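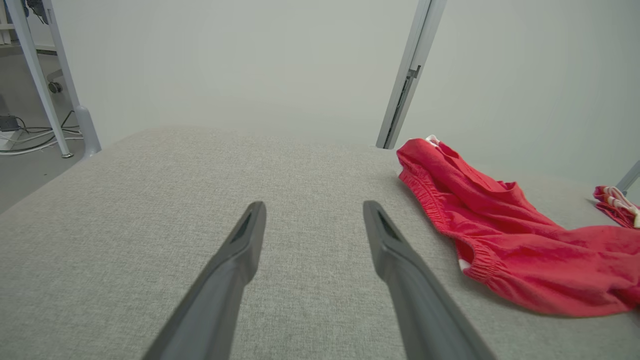

Two dark gray gripper fingers over a light gray fabric.

Nalville review: a calm game for the phone, with a hungry battery

Last updated: January 13, 2018

I have played Nalville every evening for seven weeks, and I think I can now give an opinion on it. It is the second mobile game from the small studio Nultutico, and like their first one, Vomora, it uses the map of your real city. You walk, you find old mills and towers on the map, and you repair them with the materials you collect on the street.

The beginning is slow. In the first days I had only one tower and very little wood, and the game did not explain me well where to look. After level five it becomes much more pleasant. The towers of other players appear near yours, and you can exchange stone for glass with them. At the moment I have 1,382 points, and my best friend in the game has 1,219, so the competition between us is still open.

The graphics are simple but clean. I like very much the night colors, which change with the hour of your phone. The music is short and it repeats too often; I turned it off already on the second day.

Now the weak sides. The battery goes down fast, even with the screen at low light. The download is 162 MB, but after the July update the game takes over twice this space on my phone. Also, in small towns there are few materials. When I visited Brophy, where my parents live, I walked for one hour and found only two pieces of wood. In the city center I find the same in five minutes.

You can buy materials with real money. I did not do it and I never felt blocked, except for the big bridge at level 20, which needs a lot of patience or a small payment.

Who liked Vomora will feel at home, because the menus are almost the same. For players who want fights between teams, I would suggest to wait, as the studio says this mode will come later.

My vote: 7 out of 10.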